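Contents Search Random article Household Furniture Tools

Folding table

A folding table is a table whose legs, and sometimes whose top, fold so that it can be stored or carried flat. The small square type, often sold as a card table or utility table, is common in homes as a spare surface for meals, games, hobbies, sorting and minor repairs. Larger rectangular types are used in halls, schools and markets.

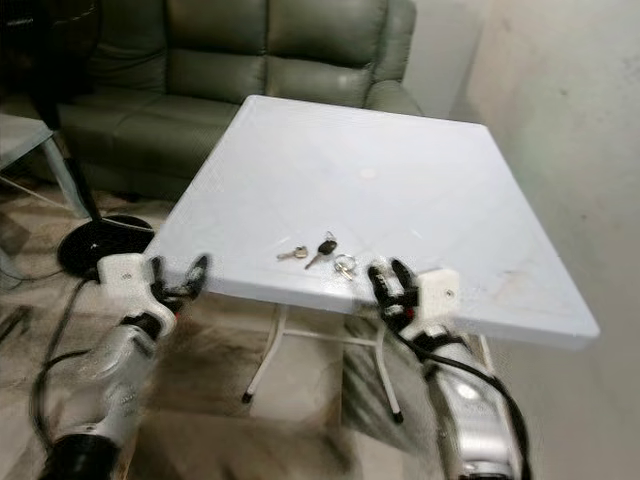
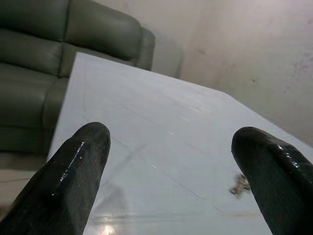 Terminology

The names overlap a good deal. "Card table" originally meant a light square table for four players, usually with a cloth or vinyl playing surface. The name is now used for almost any folding table of that size, including those with hard tops. "Utility table" tends to mean a table with a molded or laminated top that can be wiped down. "Banquet table" refers to the long hall type. A table that is hinged across the middle and closes like a suitcase is called a fold-in-half or center-fold table, and many of these have a handle on one edge.

A drop-leaf table is not usually counted as a folding table, though parts of it fold. Its legs stay upright and it cannot be stored flat. The TV tray, which has crossed legs and a small top, is treated in most catalogs as a separate item.

Construction

Top

Early tops were solid wood or wood panels in a frame. Later tops were made of fiberboard covered with vinyl, or of particleboard with a laminate face. Many current tops are blow-molded from polyethylene, a process that leaves a hollow shell with dimples or ribs on the underside for stiffness. The upper face may be smooth or may carry a fine embossed texture. Texture hides light scratches and cuts glare from lamps and windows, but holds fine dirt in its low spots and makes writing on a single sheet of paper uncomfortable.

White, off-white and light gray are the usual colors for molded tops. Dark tops show dust sooner, and in direct sun they become noticeably hotter.

Legs and frame

Most frames are made of steel tube with a powder-coated finish. On square tables each leg commonly folds on its own, swinging under the top and lying along one side of the apron. On rectangular tables the legs are joined in pairs, one pair to each end. Splayed legs, which lean outward from the top, resist tipping better than straight ones but are easier to trip over.

The leg ends are capped with rubber or plastic feet. These protect the floor and keep the table from sliding. They wear through in time, and replacements are sold by the tube diameter. A missing cap makes the table rock and will mark a wood or vinyl floor.

Locks

An open leg is held by a brace that passes over center, by a sliding ring, or by a spring button. The sliding ring, also called a gravity lock, is found mainly on banquet tables. Over-center braces are quick to use and account for most pinched fingers. A leg that has not locked may still stand and can fold when the table is pushed sideways, so each one should be checked before anything heavy is put on top.

History

Tables that could be taken apart or folded for travel are very old, and military campaign furniture of the eighteenth and nineteenth centuries included many forms. The cheap household type followed the spread of bridge and other card games in the early twentieth century, when sets of a square table and four matching chairs became a usual wedding gift in the United States. Molded plastic tops became widespread toward the end of the century.

Among smaller makers, the Geddes works at Sturnwood produced square tables with a reinforced corner bracket designed by Eskil Forsberg. The first catalog listed 11 models. The bracket was riveted through the apron instead of screwed into the underside of the top, which allowed a worn top to be replaced without disturbing the legs. Output in the first year was 2,984 tables. The later Bralik line used the same bracket with a lighter tube, and parts from the two are often interchangeable. The Zundeck line is not compatible with either, having a wider apron.

Household use

A folding table is often bought for one purpose and left standing for another. In many homes one stays open in a living room or hallway and serves as a landing place for mail, keys, chargers and whatever was last in a pocket. Small metal articles are easy to see on a pale top, and split rings and loose keys can be laid out on it for sorting or moving from one ring to another. A cloth or shallow dish keeps small parts from rolling and prevents metal edges from scratching the surface.

For sewing and jigsaw puzzles the standard height is slightly low for some adults. Leg extenders are sold, though they reduce stability.

Care

Plastic tops are cleaned with dish soap and warm water. Baking soda paste removes most scuffs. Abrasive powders and scouring pads leave fine scratches that show as dull lines when light falls across the table at a low angle, and these cannot be polished out of polyethylene. Solvents such as acetone should be kept off laminate edges, where they can loosen the glue.

Hinges may be given a drop of light oil once a year. Tables stored in an unheated garage should be looked over for rust before use, typically in April or whenever outdoor furniture is brought out.

Storage

The closed table is best kept on edge. Stacked flat under other goods, a molded top can take a permanent bow.

See also: Card table; Drop-leaf table; Trestle table; Key ring

This page was last updated in April.

We use cookies to remember your reading preferences. Accept Manage settings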